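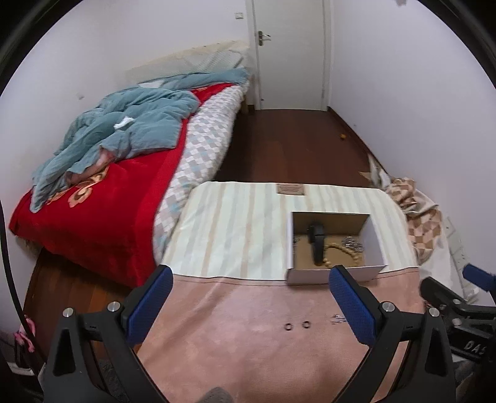 Seda: a word list for small mended things

Seda is a list of 761 words and short phrases that people use when they bring in something little to be mended, such as a clasp, a strap, a string of beads or the bit on the end of a zip. It began as a notebook beside the till at a mending shop in Amaral, and it grew much faster than any of us expected once customers found out we were writing their words down. If you work on dictionaries or spelling, or you just like knowing what your neighbours call the loop that holds the loose end of a watch strap, you are very welcome to it.

What is in the download

There are two files. The first, seda_words.csv, has one row per word, with columns for the word as spoken, a plain English meaning, the kind of object it belongs to, the town, and a notes column that is far longer than it should be (sorry, but we enjoyed it). The second, seda_phrases.csv, holds 90 longer sayings, mostly things people say over a necklace that has come apart again.

Both files are saved as UTF-8. Please do check your spreadsheet program opens them that way, or Hélder's name will come out as a row of question marks and so will a good part of the list.

How the words were gathered

Most of the list comes from chatting at the counter in Amaral and at the Sunday market in Todia. Anju Yadav did the bulk of the Todia talking, and Armindo Morais went through the old order books, which gave us almost 300 spellings we had never seen. We wrote words down as we heard them and argued about the spelling afterwards, usually over tea.

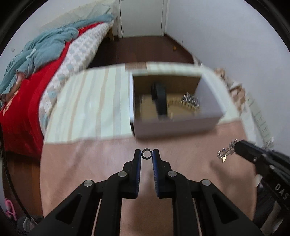
Where two people gave different words for one thing, we kept both. The best known case is the little ring that joins a charm to a chain. In Amaral it is a "link", in Todia it is an "eye", and one gentleman would only ever call it "the worry". All of those are in the file with the same meaning number, so you can pull them out together by sorting on the meaning column.

Things to be careful about

The town column says where a word was heard, which may be a long way from where the speaker grew up. Todia is a market town and people come in from all over, so please don't draw a map from it and send it to us!

Beads and straps are covered very well. Hooks, pins and brooches are thin, and earrings are thinner still. The object column uses "ring" for finger rings as well as for plain joining rings and rubber ones, and we know this is a muddle. Yasir Kazmi is splitting it up for version 3 and would be glad of a hand.

Words from children were written down only with a parent standing there, and no speaker is named in either file. 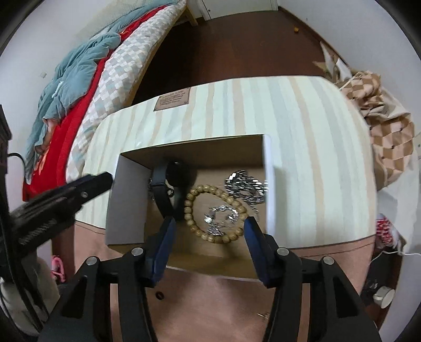 The open cardboard box on the striped ottoman.

Using and sharing it

You may copy the list, change it, print it and put it in your own work, paid or unpaid. We ask that you mention Seda by name and keep the notes column with the words if you can, as a lot of the meaning lives there. The Rindov spelling checker already uses an early copy, so if it refuses to accept "strapkin", it needs updating.

Corrections and new words

Natnael Gebretsadik looks after corrections. Send the word, what it means, and the town where you heard it, and do tell us the whole story if there is one. Replies are slow in August, when the shop is shut and Hélder Abreu takes the notebook home with him to do the index.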